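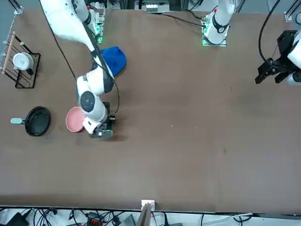
Other people's washing-up: an evening with the woman who runs 104 shared houses

She has the keys to 584 bedrooms in and around Plosville and doesn't much want to sleep in any of them. On living with strangers, labelling cheese, and why the worst tenant she ever had was extremely tidy.

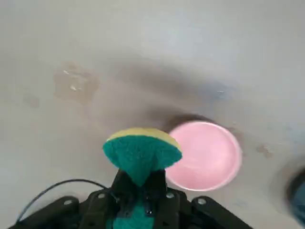 8 min read

The phone goes before I've got my coat off. Somebody in a house on the east side of Plosville has changed the name of the wifi to a remark about somebody else in the same house, and the somebody else would like it changed back. She listens, says "mm" several times in different keys, and asks whether the remark is true.

"It's partly true," she reports, putting the phone face down on the desk. "I said I'd ring the router's owner in the morning. By then they'll have gone off it."

She has looked after shared houses for most of her working life, the last long stretch of it for Kestden, a letting firm with an office over a shoe repairer's and a staircase that smells of glue. Her title is tenancy relations lead. She was housing officer before that, and before that she was simply the one who answered the phone, and as far as I can tell the job has stayed the same throughout while the words on the door got longer. She has agreed to talk on the understanding that I don't name her, any tenant, or the street with the parrot.

I had assumed the work was mostly rent. She says rent looks after itself: people pay it or they don't, there's a procedure, and the procedure has a form. What takes up her evenings is everything that doesn't have one.

"There's no form for humming," she says. "I've looked."

Most of the people in her houses have never met before they move in. A room comes up, a stranger takes it, and by teatime there are six adults who share a freezer and know nothing of one another's views on the oven being left on to warm the kitchen. Some are students, though fewer than you'd think. There are nurses, bus drivers, a good many people between marriages, and a retired surveyor who has been in the same back bedroom longer than she has been with the firm and who regards her, she suspects, as temporary.

"People imagine it's all twenty-three-year-olds and bongos. I've got grandparents. They're worse about the thermostat than anyone."

I ask what people fall out over, expecting a list with noise at the top. She says noise is what they write in the email. It's seldom what has upset them.

"You get a long message about a door. The door bangs, the door has been banging since November, can something be done about the door. So I go round and the door's fine, it's an ordinary door. And then you sit down and have a cup of tea with them and it comes out that the person who bangs it had a birthday and asked the rest of the house to the pub and didn't ask them. You could oil that hinge for a year."

She does go round, which her colleagues think is eccentric. The Kestden handbook recommends a phone call first, then a letter. She regards letters as petrol. In her view two people who have stopped speaking should on no account be given something in writing to keep, and she is especially firm on the subject of notes left in kitchens.

"Nobody in history has read a note on a fridge and thought, fair point. They read it and they work out whose handwriting it is."

She used to collect them. There was a folder, which she lost in an office move and still mourns. One said only PLEASE, with an arrow, and the arrow pointed at a wall. One was laminated. A house in Flotton, a village on the bus route that has lately filled up with people who can't afford Plosville, once ran a correspondence on the back of a cereal packet that lasted most of a winter and covered butter, God and the bins. Two of the people who wrote on it are now married to each other. She went to the wedding and sat with the third, who was still cross about the butter.

We come, as we were bound to, to washing-up. She sighs, and takes a biscuit, and says she could do a whole day on it and has been asked to, at a landlords' conference, where she was given the slot straight after lunch.

Her position is that there are two honourable schools. One lot wash a thing as soon as they've used it. The other lot let it soak, by which they mean leave it, and do the whole pile in a burst of virtue before bed. Either is fine. A house made up wholly of soakers is, she says, a happy house, and you should wear shoes in it. The trouble starts when you put one of each on the same landing, and each believes the other was badly brought up.

"And then there's always one who says they'll only wash their own. Which sounds very reasonable. That's the one I keep an eye on."

Why?

"They start keeping accounts. They know which mug isn't theirs. You can live with a slob, people do it for decades. Living with an auditor is hard work."

The worst tenant of her career was, she says, spotless. He wiped the taps after using them. He bought his own shelf, and then a padlock for a cupboard, and then he asked at a house meeting whether the others might consider using the kitchen at set hours, so that he could rely on its condition. He was polite throughout. Within a season everyone else had given notice, and he wrote to Kestden to say how much the atmosphere had improved.

I wonder aloud whether rotas help. She looks at me with some pity. A rota, she says, works beautifully in a house that doesn't need one. In any other it becomes a document of who has let whom down, pinned up where visitors can see it. She allows them if the tenants ask, and she won't supply the pen.

What she does believe in is a meal. When a house fills up with new people she sends round enough money for a takeaway, out of a budget line that the accounts department has queried every spring and which she describes to them, every spring, as maintenance. The only condition is that it's eaten at the table, by everybody, on the same evening. She once added that nobody was to talk about the bins and got a message at 8 asking what else there was.

"It doesn't make them friends. I'm not after friends, friends are a nuisance, they all move out together. I want them to have heard each other talk about something else, once. It's very hard to be properly vicious about a man's saucepan when you know he used to keep bees."

She is less light about the rest of it. Rooms in Plosville cost more than they did, and people who would once have shared for a year or two are staying on into their forties and fifties because the next step has been taken away. She doesn't think sharing is sad. She does think it's different when you can't leave. A quarrel about a shelf is one thing when you've a deposit saved up and another when the shelf is, near enough, all the territory you have.

"Somebody said to me, it's only a bit of fridge. Well, yes. But he's a man of fifty-one and it's his bit."

Her own sharing days ended some time ago. She lived for years in a tall house behind the old Ferraro ice cream works with a floating population of other people, and still has strong feelings about one of them and a casserole dish. It was lent. It came back with a different lid. She brought this up twice in the course of the evening without my asking, and the second time she drew the lid for me on the back of an envelope, so that I could see it was the wrong shape.

Now she lives alone, in a flat with 4 chairs and, she admits, a sink she wouldn't want a tenant to see on a weeknight. She is a soaker. She had hoped it wouldn't come up.

I ask whether she'd go back to it, if it came to that: the shared landing, the labelled cheese. She gives the question more thought than I'd expected. She says she misses there being a light on when she gets in. She doesn't miss the bathroom. She'd want the ground floor back, for the garden, and she'd want to meet them all first, and she'd bring her own dish.

The phone goes again. It's the wifi house. The name has been changed, without anyone ringing anyone, to something about the landlord.

"Oh, that's lovely," she says. "They've done that together."

Then she asks them how it's spelt, and writes it down.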